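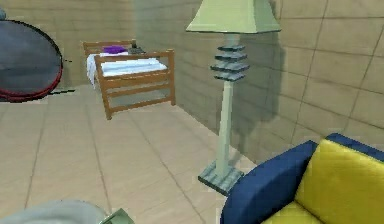 Minutes of the Annual Meeting, Bultville Allotment and Garden Association

Held Sunday, November 17, 2024, in the back hall of the Pedbridge Road school. The chair opened the meeting at ten past two. Apologies were received from four plot holders.

1. Minutes of the last meeting

The minutes of the May meeting were read and accepted with one correction. The gate code change was agreed for both gates, and the minutes had only mentioned the lower one.

2. Matters arising

The lower gate has been rehung and now closes without lifting. The upper gate still sticks in wet weather. A member on the top row offered to plane the edge before the end of the year.

The letter to the town about the ditch along the Dretesbridge side was sent in June. A reply came in September saying the ditch would be looked at in spring. Members with plots on that side said standing water had reached the second row twice this fall. Agreed to write again and send dates.

3. Water

The supply will be shut off for the winter on the first weekend of December. Anyone who needs water after that should fill their barrels before then. Hoses left on the standpipes will be taken off and put in the shed.

There was a long discussion about sprinklers. Some members felt they should be banned outright, others said they were needed for new seed in dry spells. A vote was taken on allowing sprinklers before 9 in the morning only, and with the plot holder present. Carried. The rule will be added to the sheet on the notice board.

4. Plots and waiting list

There are 143 plots let out of 150. Of the rest, four are too overgrown to offer as they stand and three are being offered this month. The waiting list has 16 names on it, but several have not answered letters and will be written to once more before being dropped.

It was asked whether the overgrown plots could be split into halves for new people. Agreed to try this with the two nearest the road, with rent at half the full rate. The other two will be covered over the winter and looked at again in May.

5. Rents

No change for the coming year. Rents are due by the end of January. The late charge stays as it is.

6. Compost and manure

The Mollah farm has offered manure again on the same terms. Delivery will be to the hard standing by the lower gate — please do not park there in the first two weeks of February. Several members complained that the last load was full of twine. This will be raised with the farm.

The shared compost bays are being used for household trash and for bindweed roots. Both have to stop. A new sign will go up.

7. Seed order

Order forms are in the shed and must be back by December 8. Onion sets and seed potatoes will be ordered by weight this time, in full bags, and divided on collection day.

8. Any other business

A member asked about bonfires. The existing rule stands: after dusk only, and not when the wind is toward the houses.

Found in the shed: one pair of green gloves, a trowel and a child's raincoat. They will be kept until the new year.

The meeting closed at 3:35. The next meeting will be in May, date to be posted on the board.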